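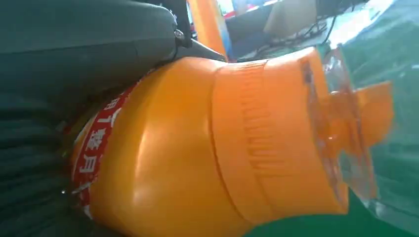
STORES AND SUPPLIES

Large bottles move to the bottom shelf

The big orange bottles with the red label band are now kept on the bottom shelf of the pantry, to the left of the door. They used to share the middle shelf with the tins, and that shelf had started to bow. Vilhjálmur Hafstein has put in two new brackets, and from now on only jars and dry goods go back up there.

The last delivery from Dalsgaard brought 14 cartons. All of them have been checked in and marked with the month they arrived. Please use the older cartons first – they are the ones nearest the door.

A few points for anyone on kitchen duty:

Take the shrink film off the cap completely before you open a bottle. Pieces left hanging from the neck end up in the sink strainer, which was blocked twice last month. Film goes in the general trash, caps and empty bottles in the recycling bin by the back steps.

Wipe the shoulder and neck before putting an opened bottle away. The shelf liner is new and we would like to keep it clean through the summer.

If you can't read the label, check the shelf card. The cards are printed in English and Chinese and give the name of the product and where it is stored. Two are still missing, both for items from Nivach, and they should be up by July.

Stand full bottles upright, no more than six to a crate. Crates are stacked under the window. The taller ones do not fit under the bottom shelf and should stay where they are.

Requests for the next order go on the sheet inside the pantry door. The sheet comes down on 7 June 2025.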